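3. Colocar las tazas, los posavasos y la bandeja

Si vienes del apartado 2 ya tienes la mesa montada y limpia, así que vamos con lo que a mí más me gusta: vestirla. Yo llevo con el juego Lorel desde junio y he cambiado el orden unas cuantas veces, de modo que te cuento el que me ha quedado fijo.

Antes de empezar

Pasa un paño seco por el tablero. Los posavasos de madera son redondos y planos por debajo, y con una miga ya bailan. Ten a mano las tazas, los posavasos, la bandeja Linent y un paño de cocina doblado.

Pasos

1. Pon los posavasos en fila al fondo de la mesa, uno por taza. Deja 3 dedos entre uno y otro, que luego las asas ocupan más de lo que parece.

2. Coloca las tazas de clara a oscura o como te apetezca (yo mezclo: una casi blanca, la gris azulada moteada, la crema y, rematando por la derecha, la amarilla, ¡que alegra cualquier desayuno!).

3. Gira las asas hacia ti. Con la moteada y la crema lo hago siempre, porque son las que más uso y así las cojo sin mirar.

4. Deja el paño a un lado, pasada la última taza. El mío es azul marino con un poco de rojo y nunca queda doblado perfecto - ni falta que hace.

5. Pon la bandeja delante de la fila, más o menos en el centro, con sitio para meter la mano por detrás.

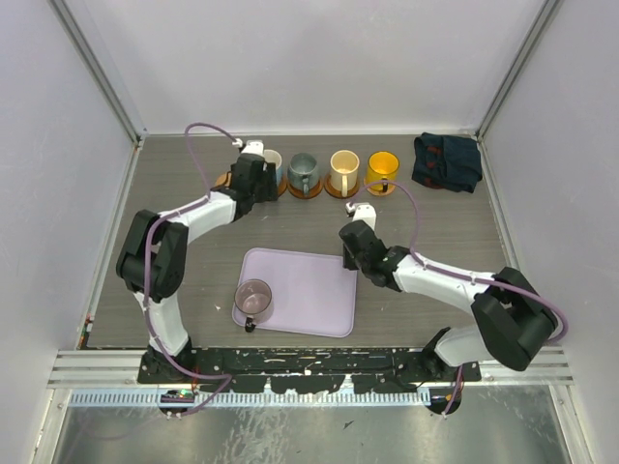 Con la bandeja en su sitio, lo que queda es decidir qué va encima. Yo la reservo para las tazas de cristal, que no tienen posavasos propio, y para lo que vaya saliendo de la cocina.

6. Apoya la taza de cristal entera dentro de la bandeja, con la base bien plana. El borde está un poco levantado y, si la dejas a caballo, se puede volcar en cuanto la llenes.

7. Levanta la bandeja con las 2 manos y vuelve a dejarla. Si algo se desliza, júntalo hacia el centro.

Nota: los posavasos Fostow se marcan si les cae café y no lo secas pronto. Un paño húmedo, otro seco y listo, pero nada de ponerlos en remojo (lo hice una vez y se me abombó uno).

Precaución: no apiles las tazas esmaltadas. Se rozan por el pie y el brillo se va perdiendo.

Si te falta un posavasos, pide la referencia 61 del catálogo Sorrentino, que es del mismo diámetro. El color tira un poco más a miel, aunque con la taza encima casi no se nota.

Para guardar el juego, sigue en el apartado 4.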